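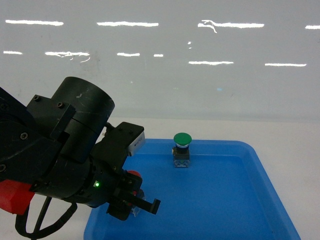

Yareli Ponce | Feb 3, 2019 | 5 min read

Search the notebook Go

Push button job, arm side. Long day and a really good one! Writing it up before I lose the details, mostly for me and for Crisóforo, who has the bench after me.

Where we are: the Fokside (I'm calling the whole build that now, it's on the masking tape and it's staying) can reach the full floor of the blue tray without the elbow complaining. Last month the far rim was out of bounds. I moved the base in toward the tray by one row of holes and redid the home position, and that was all it wanted. I was ready to reprint the base plate. Glad I didn't.

The parts are the mushroom-head push buttons from the Delorent box. Green cap, square collar, clear contact block underneath. I love these for testing. The cap is round and smooth, the collar has corners, the block is see-through and a bit slippery, so you get three different grabs on one part. If the arm can pick these up and set them down it can pick up most of what we have in the drawers.

Standing up, cap on top: easy. I come in from the side with the fingers a little below the cap, close on the collar, lift. The fingers give just enough that I don't have to be perfect on height. I did try closing on the cap and don't recommend it, the part swings.

Lying down: harder, and much more fun. With the button on its side the cap and the block are different widths, so the fingers touch one end first and the whole thing pivots. Best trick so far is to go for the block end and turn the wrist so the fingers close across the flat faces. Crisóforo suggested that back in November and I told him it was too fussy. It isn't. Sorry, C.

Wrist camera notes. Exposure is fixed now at the value on the card taped inside the lid of the Trindell case. Don't put it back on auto! On auto it chases the shine off the plastic and the clear blocks melt right into the blue. Fixed, I get a clean line along most of the block edges, enough to find the angle. Focus is still set for the tray floor, so anything up between the fingers goes to mush.

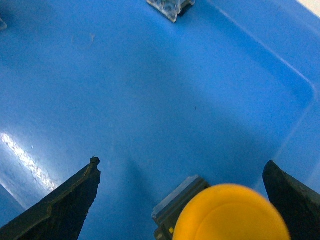
The caps are the part I'd go after next. A colored circle is so much easier to find than a clear box, even a blurry one, so my plan is: find the cap first, guess where the block must be from that, then check for edges only in that little patch. I sketched it on the back of the Fortin order sheet (in the folder, please don't toss it). It ought to be quicker too, with no hunting over the whole floor for faint lines.

Lighting: overhead strips on, side lamp off. The panel behind the table throws the strips back at us but the wrist camera mostly looks down, so it can wait. The glare on the tray floor can't. I want to try a sheet of tracing paper over the nearest strip before I start fiddling in software.

Settings as left tonight:
Close speed 12, down from 90. Much kinder to the parts.
Step count at full open 1,803. Write it down if you re-zero.
Log trims itself at 3,000 lines, so copy anything you want to keep.

To do:
- snug up the bracket screws on the big joint, then mark them with paint pen
- tidy the cable loop under the arm, it wants a clip before it finds something to catch on
- blow the lint out of the tray
- cap-first search, even a rough version

Crisóforo, if you get on before me, try the lying-down grab with the wrist turned a bit further than I had it. I ran out of evening and I'm dying to know.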